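Murthorpe Handling Cell: Working Practice Project
Progress report to the Trendley Fund, second period
Report date: Wed 1 April

Summary

The grant pays for a written set of working rules for small robot cells that handle household goods and containers. Since the January report we have finished the draft rules for table layout and gripper approach, and have started trials against them at Murthorpe. The rules on stopping and restarting are behind schedule.

Work area rules

Section 2 of the draft covers what may be on the table and where. Working limits are to be marked on the surface itself, so that an operator can check them without opening the control software. Drinks are to be kept off the table, and loose clothing is allowed only when it is part of the task. Stacked containers need a recorded height, as the arm's travel limits are set from it.

We have been using the draft as a checklist at the Murthorpe table, and the bottle rule is the one most often missed. We will move it to the top of the sheet. 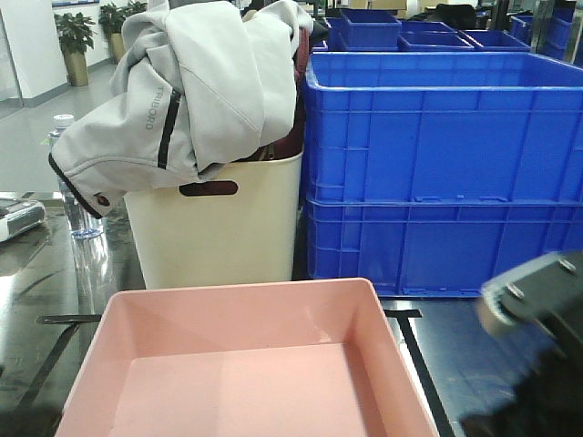
Work table at Murthorpe with tray, basket and stacked crates. Black tape runs across the tabletop near the tray.

Two points are still open. Glossy tabletops throw back ceiling light and we have not decided whether to require a matte cover. Nistus, who are reviewing the draft for us, would prefer a recommendation only. We also need wording for soft items that hang over the side of a container – a jacket sleeve or hem can reach into the path of the gripper.

Gripper approach rules

Section 3 deals with thin edges such as panels and container walls. The draft asks for both fingers to be lined up on either side of the edge before closing starts, and for the operator to confirm this on the wrist view. Closing force is set low on the first attempt. Reflections on shiny surfaces must not be used as a position reference.
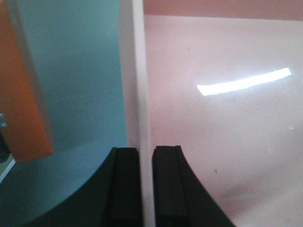

Trials and records

The plan calls for 2000 logged runs by the end of the grant. We have logged 1000, of which 200 were repeated after the log sheet was changed. The repeats are not counted twice.

Spending

The only item outside the plan was 2220 dollars for replacement finger pads and a spare wrist cable from Ugwu. We ask that this be charged to the equipment line, where there is enough left to cover it.

Next period

– Finish Section 4, stopping and restarting
– Settle the tabletop question with Nistus
– Send the full draft to the Fund for comment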